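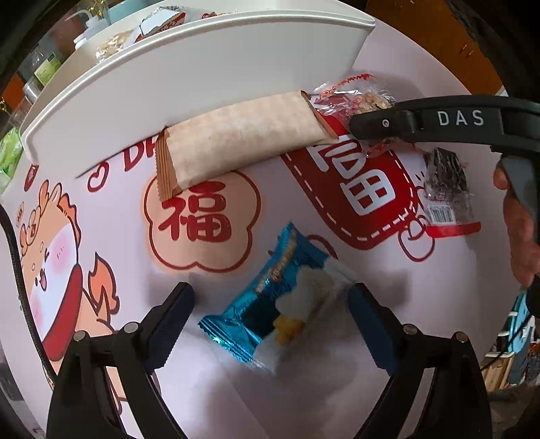
Caoimhe Noonan的意见是,沙地修得再好,马也不应该每天都在沙地上走。她说马的腿需要认识各种各样的地:草、泥、碎石、硬的土路,还有下坡的时候会滑动的小石头。如果一匹马从三岁到十岁只踩过一种平整的沙,那么有一天它走到外面去,腿会不知道怎么办。

我把她的话放在前面,是因为在Lendden,去年冬天到今年春天,人们谈得最多的就是沙子。Hanrahan马场决定把那块旧的室外训练场挖开,重新铺一遍。这种工程在大城市的俱乐部里很平常,在Lendden却是一件大事。镇上骑马的人差不多都用过这块场地,很多人小时候第一次从马上掉下来,就是掉在这里的。

我第一次去看的时候是二月。旧的沙已经挖走了一半,剩下的一半用塑料布盖着,塑料布上面压着轮胎。Catríona Hanrahan穿着长雨靴站在坑的边上,手里拿一根铁棍,过一会儿就往土里插一下。我问她在找什么,她回答说在找水。

水从哪里来

一般的骑马人看一块场地,看的是表面:平不平,软不软,有没有石头。修场地的人先看水。水如果走不掉,上面铺什么都没有用。旧场地用了16年,前面的几年很好,后来每到冬天,靠近马房的那个角落就开始积水。马走到那里会自己缩短步子,有些马干脆往里面绕。教练们习惯了,上课的时候把那个角落让出来,圆圈画得小一点。

Catríona告诉我,她的父亲当年修这块场地,省掉了一条排水沟。那时候马场刚刚开始,钱要先用来买马。他在场地下面放了碎石,碎石上面放了一层布,布上面放沙。布的质量不好,时间长了就破,碎石从破的地方往上走,沙往下走,最后两种东西混在一起。骑马的人一开始感觉不到,马先感觉到了。

“那几年我们这里有好几匹马前脚不舒服,”她说,“蹄铁匠来看,兽医也来看,都说没有大问题,休息一下就好。休息以后确实好了,回到场地上又不好。我们怀疑过饲料,怀疑过马鞍,很晚才怀疑地面。”

我不是做工程的人,听她解释斜度,要听两遍才懂。场地看起来是平的,下面的底并不平。从中间往两边,底要慢慢低下去,水才会往两边的沟里走。低得太多,沙会跟着水一起走;低得太少,水就停住。她用手掌给我比这个角度,手掌几乎没有动。

新的设计多了两条沟,一条在马房那一侧,一条在长边的外面,都通到Trindau那边去。Trindau是一条小河,夏天很窄,小孩可以跨过去,冬天的声音却很大。河对面就是上Istmont的路。我后面还要讲到这条路。

255吨

新的沙一共255吨。这个数字贴在马场办公室的门上,是用粗的黑笔写的,下面还有送货卡车的时间表。我问Catríona为什么要把它贴出来,她说因为每一个来上课的人都问。

选沙比我想的要难得多。我以前以为沙就是沙。Aidan Lynch负责这次的铺设,他给我看了好几个小桶,每个桶里有一点样品,让我把手伸进去。有一种很细,捏起来像面粉,手张开它就散掉。有一种颗粒是圆的,Aidan说这种来自河里,千万不能用,圆的颗粒彼此抓不住,马蹄踩下去就像踩在很多小珠子上面。还有一种摸起来有一点刺,颗粒带着角,捏紧以后会留下手指的形状。他们最后选的就是这一种。

可是有角的沙也有它的缺点。它会磨。磨马蹄,磨蹄铁,也磨它自己。几年以后角没有了,它又慢慢变成圆的,那时候就要换。所以没有一块场地是永远的。Aidan说这句话的时候很平静,我想他已经对很多客户说过。

沙里面还要混一些纤维。纤维的作用是把沙拉在一起,草根在草地里面也做同样的事情。加多少,每一家都有自己的看法。加得太多,地面会太“抓”,马蹄落下去停得太快,转弯的时候膝盖和球节要受力。加得太少,障碍前面的那一步会打滑。Hanrahan马场的马既要跳障碍,也要上初学者的课,还有几匹年纪大的马每天只慢慢走。要一块地让它们都满意,这不容易。

厚度最后定为11厘米。Aidan本来想再薄一点,Catríona本来想再厚一点。他们为这件事谈了好几次,有一次我正好在旁边。Aidan的理由是,沙太深,马像在海边走路,肌腱很累。Catríona的理由是,小孩子会摔下来。Aidan说小孩子摔下来的地方有头盔和背心。Catríona没有说话,去给一匹灰色的马加了水,回来以后说,那么11厘米。

我很想知道那匹灰马对她说了什么。

停课的时候

施工期间,场地不能用,马场的课却没有全停。室内的那块小场地本来是给小马用的,现在大马小马轮流进去。课表改了又改,办公室的门上除了沙的数字,还贴了很多张小纸条。有的学生改到早晨,有的学生改成学习地面上的工作:牵马、刷马、看马走路、自己摸马的腿找热的地方。

Si-eun Ham是改到早晨的学生之一。她在镇上的药房工作,成年以后才开始学骑马,现在骑了四年。她跟我说,她以前最怕的课就是地面上的课,觉得浪费钱。“我付了钱,为什么不骑?”可是这个冬天她没有办法,只好学。她学会了听马走路的声音。一匹马在硬地上走,四只脚落下来应该一样响,如果有一只脚轻,就要停下来看。她现在走在街上,听见人的高跟鞋也会这样听。

她还学会了在骑马之前先自己走一遍场地。教练让每个学生都走,不牵马,只是人走,要用脚跟踩。哪里硬,哪里软,哪里有洞,要说出来。Si-eun说她第一次走完,说“都一样”,教练请她再走一遍。第二遍她找到了一个地方,在门的旁边,所有的马都从那里进来,沙被踢开了,下面很硬。

这种练习我也做了一次。我穿的鞋不对,什么也没有感觉到,只是沙进了鞋里。

上Istmont的路

现在应该讲Caoimhe Noonan的意见了。

Caoimhe带人骑野外的路线。她的马住在Lendden的另外一头,没有场地,只有一块斜的草地和一个棚子。她并不反对Hanrahan马场修场地,这一点她请我一定要写清楚。她跟Catríona从小认识,两个人到现在还互相借运马的拖车。她反对的是一种习惯:人们有了好的场地以后,就不出去了。

她带我走了一次上Istmont的路。我骑一匹很宽的栗色母马,她骑一匹瘦而高的骟马。我们从Trindau的浅水那里过去。母马在水边停下来,把头放低,用鼻子吹水面。我想用腿催它,Caoimhe说不要催,让它看。它看了很久,然后自己走进去,走得很稳,水到它的球节上面。

过了河是一段碎石路,再上去是松树林里的土路,有很多树根。Caoimhe让我把缰绳放长,身体稍微往前,别的什么都不要管。她说下面的事情马自己会处理。我低头看母马的脚,它真的每一步都放在树根和树根中间,一次也没有碰到。我在场地里骑过的马,有的连地上的一根杆子都会踢到。

“它生下来就在山上,”Caoimhe在前面大声说,“它小的时候,这些东西每天都在它脚下面。”

到了Istmont上面,风很大,我们没有停留很久。从那里可以看见整个Lendden,Hanrahan马场的场地在房子中间是一个褐色的长方形。Caoimhe指给我看旧的骑马小路,以前有好几条,从镇上通出去,像手指一样。现在还能完整走通的只剩下我们走的这一条。别的路,有的被围栏断开,有的长满了荆棘。她说路没有人走,就会没有;大家都在场地里转圈,就没有人去剪荆棘。

下山的时候她给我讲了她的办法。她的学生每上两次场地的课,就必须出去一次。下雨也出去,雪太深才不出去。有的家长不高兴,觉得不安全。她就请家长一起来,让他们走在马的旁边。她说走过一次的家长,有的第二年自己也开始学了。

我把她的话带回去给Catríona听。Catríona笑了,她说Caoimhe讲的每一句都对,可是Caoimhe一次最多带几个人,而Hanrahan马场下午放学以后,院子里站满了孩子。要让这么多孩子都有马骑,又要让马不受伤,她需要一块围起来的、下雨也能用的、晚上有灯的地方。“她的山很好,”Catríona说,“可是山上没有灯。”

从外面来的人

Iara Arancibia今年冬天在Hanrahan马场工作。她来自很远的地方,在那里骑马是用来赶牛的,没有人问地面是什么。她刚来的时候看见大家围着一桶沙讨论,以为是在开玩笑。

她跟我用慢慢的句子说话,我们两个人说的都不是自己的语言,所以都很有耐心。她说在她家乡,马跑的地方有兔子洞,有干的河床,有你看不见的铁丝。马很聪明,也很苦,很多马不会老。她来到这里,第一次看见一匹27岁的老马还有自己的毯子,毯子上面写着名字。她给家里打电话讲了这件事,她的母亲不相信。

所以她对这件事的看法和我碰到的别人都有一点不同。她觉得好的地面是人给马的一种礼貌。马在山上学会的聪明,有一部分是用受伤换来的。她不愿意让马再去付这个钱。可是她也说,如果有一天她要买一匹自己的马,她会去找Caoimhe,买一匹在山上长大的。

我问她这两个想法是不是矛盾。她想了一下,说是的。

铺沙的那几天

卡车是早晨来的。Lendden的路窄,卡车不能在马场门口掉头,必须从教堂那边倒着进来,司机把头伸在窗外,Iara在后面用手指挥。沙倒下来的声音把马房里的马都叫醒了,它们把头伸出来看,耳朵朝着一个方向。

Aidan的人先在布上面铺薄薄的一层,用机器压,浇水,再铺一层,再压。他不喜欢一次铺完。他说一次铺完的场地,头一个月很漂亮,以后就会起波浪。机器的后面拖着一个激光的接收器,平不平由它来决定。但是每压完一段,Aidan还是会从上面走过去,用脚跟踩一踩,跟Si-eun的教练教的一样。

中间停了一天,因为雨太大。这一天大家都站在屋檐下看水往哪里走。马房那一侧的角落,旧场地最坏的那个地方,水在表面亮了一会儿,然后颜色慢慢暗下去。Catríona冒着雨走过去,蹲下来,把手按在上面。她回来的时候手是湿的,袖子也是湿的,她去煮了茶。

铺完以后不能马上骑。沙要自己坐下去,纤维要跟沙互相习惯。Aidan要求先让马牵着走,再慢步,再快步,跳障碍要放在最后。孩子们每天来问可不可以了。有一个男孩趁大人不注意,从围栏下面钻进去,在新沙的正中间踩了一排脚印,然后退着走出来,想把脚印踩掉,结果变成了两排。

第一匹走上去的是那匹灰马。Catríona牵着它,从门口进去,沿着长边走。它在原来积水的那个角落前面放慢了,耳朵往前,步子变短,准备像过去一样往里面绕。Catríona没有拉它,只是自己继续沿着边走。灰马停下来,低头闻了闻沙,又闻了闻她的口袋,然后跟过去了。

照顾一块地

场地修好以后,工作才多起来。每天晚上最后一节课结束,要有人开小拖拉机去耙。耙的路线每天要换,如果总是走一样的圈,沙会被慢慢推到外面去,中间变低。天热的时候要浇水,浇得不均匀比不浇还坏。马粪要马上捡走,留在沙里会烂,烂了就变成细的粉,细的粉会把水堵住。围栏下面的草也要拔,草的根喜欢往布里面钻。

Catríona写了一张规则,贴在场地的门上。我把它抄下来了:进场以前清理马蹄。马粪自己捡。不要在门口站着聊天。放长绳训练的时候请换位置,不要在同一个地方转很久。跳完障碍,把杆子放回去,把起跳的地方用脚填平。

最后一条的下面,有人用铅笔加了一句:也请去山上走走。字写得很小。Catríona说她知道是谁写的,她没有擦掉。

Caoimhe到现在还没有在新场地上骑过。她来看过一次,把手伸进沙里,捏了一下,打开,看了看手指的形状,说不错。然后她问Catríona,四月以后能不能借几个大一点的学生,带上剪刀,去清理Istmont后面的一条旧路。那条路从Trindau的桥下面过去,以前赶集的人走的,围栏断开的地方只有一处,地的主人已经同意装一个门,骑在马上就可以打开的那种。

Si-eun报了名。Iara也想去,可是那几天有一匹母马要生小马,她得看情况。

2026年3月27日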